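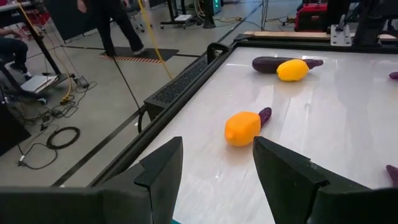 Vol. 16, p. 220

Flastby Harvest Greetings

Flastby harvest greetings are short rhyming wishes exchanged in the market town of Flastby and the farm villages nearby. They are written on folded cards, spoken at the door, or, more and more often, sent by phone. The season for them opens in September with the first apples and closes on the evening of the harvest supper. Few greeting customs anywhere are so cheerful or so full of food, and a good one can be recited years later by the person who got it.

Form

A classic greeting has four lines. The first names a fruit or vegetable, the second says something kind about the person receiving it, the third makes a wish for the winter, and the fourth repeats the first with one word changed. That changed word is where all the fun is. A well-known verse from the old card books runs:

A plum for you, so round and sweet,
The kindest face on all our street,
May winter keep you warm and well,
A plum for you, and more to tell.

The rhyme does not have to be perfect, and older cards are full of wonderful near misses ("turnip" with "stir it up" is a local treasure). Greetings to parents and grandparents usually name something that stores well, such as a squash or an onion. Sweethearts get soft fruit. Lemons, which do not grow in the area, came in with the railroad and are kept for friends who have moved away, the idea being that both the lemon and the friend have a long trip behind them.

Early history

The custom seems to have started with the labels that growers tied to baskets given to neighbors. The labels carried a name and a few friendly words, and at some point people began to make the words rhyme. By the time the printing shop of Evard opened on the market square, there was enough demand for ready-made verses that the shop put out a small book of them every fall. The Evard books are a joy to read! The woodcuts are lively, the spelling wanders, and the same pear turns up on page after page beside completely different verses.

The Khumalo collection

The largest surviving group of cards is the Khumalo collection, which holds 2754 pieces, many still in their envelopes. It is especially rich in handwritten cards, where senders crossed out a printed line and put in a better one of their own. Anyone curious about how ordinary people play with words will find it hard to leave. Eggplant verses are rare in it and much loved, mostly because of the heroic efforts made to rhyme the word.

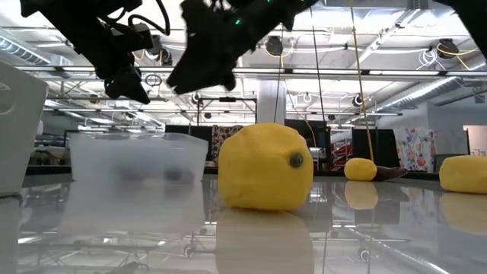 Spoken greetings

At the door, the caller says the first three lines and the person inside answers with the fourth, choosing the changed word on the spot. Children learn this before they can write and are often the quickest at it. A caller who is answered with an especially good word is expected to come in for cake.

Modern use

Phone messages have given the custom a lively second life. Tradix, a message service popular in the region, added a set of 3 harvest card designs, and families now pass verses around in group chats, each person changing another word until the greeting makes no sense at all and everybody likes it better. Paper cards are still sold at the market, and plenty of people send both.

See also
Basket label
Door rhyme
Harvest supper

Last edited Thu 26 October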